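Storage of Small Personal Accessories in a Shallow Cardboard Box
Project report, Household Materials and Organization, spring term
Prepared by Vilmos Nyitrai

1. Purpose

The project looked at how hair accessories and bracelets of different shapes share one undivided container, and whether a fixed order of packing shortens the time needed to find a given item. The work was limited to a reused cardboard box with a yellow interior. Divided trays were left to the Grigaitė group, whose report covers them separately.

2. Materials

Items were sorted by shape before any trial. The categories were rings (beaded bracelets, bands, coil hair ties), clips (claw clips and narrow clips) and ornaments with raised parts. The box was placed on fabric so that small items would not roll or slide when set down. No liner was used.

3. Packing in one layer

In the first arrangement all categories went into the box together. The largest claw clip determined the layout, as its curved body cannot be pressed flat. Rings were placed over and beside it. 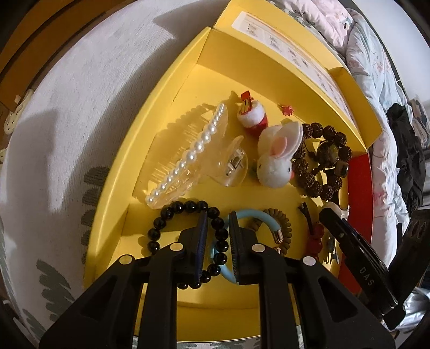
The main fault of this arrangement is overlap. A ring laid across another ring has to be lifted first, and a bead bracelet tends to take the nearest hair tie with it. Claw clips add a second problem: open teeth catch on coil ties. Items with a smooth surface were easier to separate than items with ridges. In the Furkow trials, run on Tuesday with the same instructions, participants gave the same two complaints.

Total handling time for the session was 543 seconds, including sorting. Three people took part, and each repeated the task five times.

4. Laying out beside the box

In the second arrangement the accessories were set on a patterned cloth next to the open box, with space left between categories. Rings went at one end, ornaments in the middle, narrow clips last. The lid flap stayed raised. Participants were told to work from the clip end and to leave the rings until the clips and ornaments had been dealt with.

Narrow clips should be laid with both ends clear of their neighbors. Ornaments with thin metal parts should be turned so that the points do not face the bracelets. 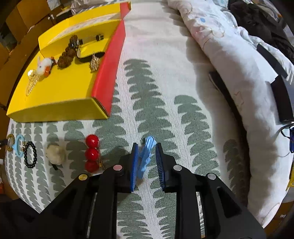
5. Limitations

The box was not measured before use, and its sides bow when it is full, so capacity was not calculated. The Bravitz sorting sheet has no category for items that are both ring and clip. These were entered as rings. Weight was not recorded.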